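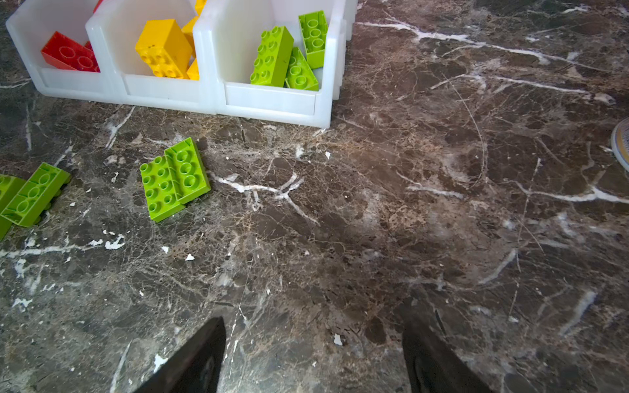
Volkan Eren wrote in July that the earlier release was hard to use, as the word "tidy" had been applied to three different household habits and the label sheet gave no means of telling them apart. The present version answers that remark. The former label has been withdrawn and replaced by the labels set out under Label scheme.

Prulell Household Sorting Diaries
Data card, version 2

Summary
The Prulell Household Sorting Diaries are a collection of written diary entries in which adults describe how things are put away at home: toys, cutlery, post, shoes, tools and spare cables. The entries were gathered by Clotalex and edited by Dilek Taşdemir and Rosalba Tedesco. The collection is text only and is intended for the study of everyday language about order and storage.

Contents
The release holds 100 diaries from 49 households. A household could send in more than one diary, provided that each was written by a different adult. Entries vary greatly in length. Some are a single line ("put the bricks back by colour, gave up on the cars"), while others run to several pages. Spelling has been left as the writers had it.

Files
diaries.csv: one row for each entry, with diary code, entry number and text
households.csv: household code, type of home, number of rooms
labels.csv: labels agreed by the editors
CHANGES.txt: differences from version 1

Label scheme
by_colour: things are grouped by colour
by_kind: things are grouped by what they are or what they are used for
by_person: things are grouped by the member of the household who uses them
by_place: things go back to a fixed spot, with no other grouping stated
unclear: the entry does not say

An entry may carry more than one label. Where the editors disagreed, the entry was passed to Duygu Tekin, whose decision is recorded in the column "final".

Personal details
Names of people, streets and schools were replaced with codes before labelling. Writers were shown the edited text of their diary and could ask for lines to be taken out. Two did so, and the lines concerned are marked [removed].

Known limits
All entries were written in English, in some cases by people who speak another language at home. Diaries from shared student houses are few. Entries about kitchens are much more common than entries about sheds or garages, and users should not draw conclusions about the latter. The field "number of rooms" was filled in by the writers and has not been checked; bathrooms are included by some and left out by others.

Use
The collection may be used for teaching and research. It should not be used to judge the housekeeping of any person or group. Corrections should be sent to the editors with the diary code and the entry number.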